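Chapter 6
Sorting and Storing Fresh Fruit

Before you read

Think about the last time you brought fruit home from a market. Where did you put the bag? How many days passed before you looked at the fruit again? Write your answers in your notebook and keep them, as you will need them in Section 6.4.

In this chapter you will learn
how to set out mixed fruit on a work table
which kinds can share a bowl and which kinds should be kept apart
how to read the skin of a fruit
how to write a simple storage plan for a small household

Key words
bruise, blemish, peel, rim, ripen, sort, stem end

6.1 Why we sort

In the village of Lerska, where I taught my first household course, there was a market only from early summer until November. Families bought a large quantity in one trip and had to make it last. My neighbor there kept 40 apples in one deep wooden box in her hallway. She took always from the top. When she came to the bottom layer, almost half of the apples were soft, and the smell had gone into the coats.

Her apples were good apples. The problem was that she did not look at them between the day she bought them and the day she wanted to eat them. Sorting is a way of looking. It takes a few minutes, and it tells you what must be eaten today, what can wait, and what should go in the pot.

Many students believe that sorting is a task for farms and shops. In the packing hall at Grustedholm, which we will visit in Chapter 9, workers do it the whole day and are very fast. At home you have a smaller amount and you can be slower. The method is the same.

6.2 The sorting cloth

You need a table, a cloth and a basin or a wide bowl. The cloth should be soft enough that fruit does not roll far when you put it down. A pattern is no obstacle, but do not choose a cloth you would be sorry to stain. Kaede Yagi, who read this chapter before printing, prefers a folded towel, and this is also correct.

Lay the cloth flat. Take the fruit out of the bag piece by piece. Do not pour it. A firm apple can fall on a ripe plum and you will not see the mark until the next morning.

Now put the same kinds together, so that they touch or almost touch. Leave open cloth between one kind and the next. Large fruit can stand in the middle, where it is easy to reach around it. When the basin is clean, set it at the side where your stronger hand is, and move each piece into it after you have checked it.

6.3 Reading the skin

Turn each fruit once in your hand. Look at the stem end first, then at the opposite end, then at the side. Ask if the color is even and if the peel is whole.

A small brownish scar on an orange is usually a blemish of the peel only. It comes often from the time when the fruit was growing and rubbed against a branch. Press beside it with your thumb. If the place is firm, the orange may go with the others. A bruise is different. It gives under the thumb, and it will spread.

Color inside one group can also differ. Among green fruits of one kind, a piece that is more yellow than its neighbors may be further along in ripening, although with some kinds this is only natural variation. Put such a piece nearest to you and look at it again the next day.
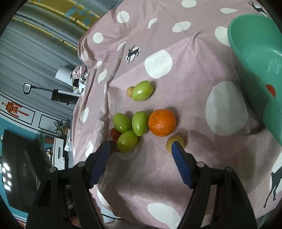
Figure 6.1 Mixed fruit on a sorting cloth. Note the small scar on the orange and the more yellowish fruit in the green group.

Study Figure 6.1 before you continue. Three of the green fruits are close together and the fourth lies apart from them. Decide where you would place it, and write one sentence with your reason.

6.4 A first exercise

Work in pairs. Each pair needs roughly 900 grams of mixed fruit, at least three kinds, and one of them should be a citrus fruit. Weigh the fruit on the kitchen scale and write the number down. If you have the Skallness scale from the school set, remember that it shows no more than 999 grams, and weigh in two parts if necessary.

Sort the fruit on the cloth as in Section 6.2. Then make a table with four columns: kind, condition of the skin, eat before, and place of storage. Fill in one line for each kind. Compare your table with the answers you wrote at the start of the chapter.

Keep the sorted fruit until the next lesson. We will open the bowls again in Section 6.5 and begin with the citrus.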